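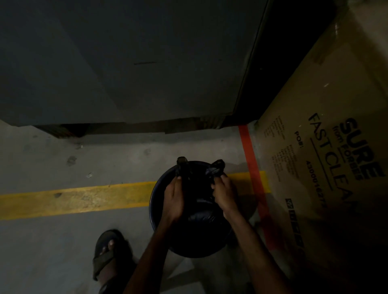

*Jamila Gamage*

# How to read a home solar quote without losing your weekend

I have three solar quotes on my kitchen counter, and for a while I couldn't have told you which one was cheapest. One was priced per watt, one was a monthly payment, and one was a single big number with a star next to it. (The star led to a footnote. The footnote led to another page.)

So I made myself a system, and a bunch of you asked for it after I mentioned it in January. Grab a pencil and a year of electric bills and let's go!

## Step 1: Find your own number first

Before you look at anything a salesperson sent you, add up how many kilowatt-hours you used over the last 12 months. Most utilities put a little bar chart on the bill, or you can download the whole year from your account page. Don't use dollars for this. Rates move around, and fixed charges muddy it all up.

Write the total at the top of a clean sheet of paper. Everything else gets compared to it.

If you're planning an electric car or a heat pump, write that underneath as a guess, and label it as a guess. My first quote had quietly assumed I was buying a car. I am not buying a car.

## Step 2: Turn every price into dollars per watt

Take the full cash price, before any incentives, and divide it by the system size in watts. A system listed as 6 kW is 6,000 watts. That gives you one figure per quote, and you can finally put them side by side.

Watch out for two things:

- Some quotes give the price *after* credits and only show the cash price in the fine print. Use the cash price.
- Some give the size in AC and some in DC. Ask for DC from everybody. The DC number is just the panels' ratings added together, so you can check it yourself with a calculator.

The panels in my Leckie quote were 335 watts each and there were 15 of them, so that's 5,025 watts, or a hair over 5 kW. The front page said 5.4. I called, and it was a leftover from an earlier layout that had one more panel and then some rounding on top. They fixed it the same afternoon, but I'd have been comparing the wrong thing.

## Step 3: Check the production estimate

Every quote should say how many kilowatt-hours the system will make in its first year. Divide that by the number from Step 1 and you've got the share of your use it would cover.

Now compare the estimates with each other. If two companies are proposing nearly the same panels on the same side of your roof and one promises a lot more power, ask what they assumed about shade. I have a big maple to the southwest, and the Ferard design had it down as "minimal obstruction." It is a large tree! I emailed them a photo taken at four in the afternoon and got a revised estimate back that was noticeably lower. I was glad to have it, even though it made the math less fun.

Ask for a month-by-month table too. A yearly total hides how skinny the winter months are.

## Step 4: Look for what's missing

I keep a list taped inside a cupboard door. These are the things I now ask about by name:

- Permit and utility connection fees
- Electrical panel upgrade, if you need one
- Critter guard around the edges of the array
- Monitoring, and whether it costs anything after the first year
- Removing and reinstalling the panels when you replace the roof
- Hauling away packing material and old hardware

The critter guard was $129 extra with one company and included with another. My neighbor Marion Nisbet skipped hers and had squirrels under the panels by spring, so I'm paying for it.

The roof question deserves its own phone call. If your shingles are getting old, have somebody look at them before you sign anything.
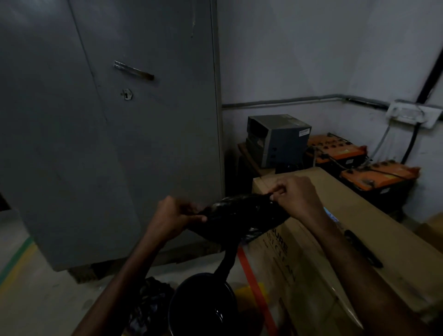
*Holding up a bag.*

## Step 5: Pull the loan apart

If you're paying cash, skip ahead. If you're financing, ask for three numbers in writing: the interest rate, the dealer fee, and the payment if you *don't* put your tax credit toward the balance.

The dealer fee is the sneaky one. It can be folded right into the price, so a loan with a lovely low rate may be sitting on top of a much bigger starting balance. The easiest way to spot it is to ask the same company for a cash quote. The gap between the two prices is what the low rate is costing you.

And please talk to a tax person about the credit before you count on it. Whether you can use all of it depends on what you owe.

## Step 6: Read the warranties as separate things

You'll usually see one for the panels as equipment, one for how much power they'll still make years from now, one for the inverter, and one for the workmanship. The last one comes from the installer, and it's the one I care about most. It should cover roof leaks where the mounts go in, and it should say so in plain words.

Jimwood sent me 39 pages of warranty paperwork. I read the workmanship part twice and skimmed the rest, and I'm at peace with that.

## Step 7: Make the one-page table

One column per company, one row for each of these:

1. System size in DC watts
2. Cash price
3. Dollars per watt
4. First-year production
5. Share of your yearly use
6. Extras not included
7. Workmanship warranty, in years

Leave a blank row at the bottom for how they were on the phone. I wrote "called back" in one column and a question mark in another, and it helped more than I expected.

If a box stays empty after you've asked twice, leave it empty and move on to the next company. I'm still waiting on one production table myself, so mine isn't finished either. Next up I'll go through batteries, where I have so many more questions than answers (and a brochure from Clusstead I've only half read).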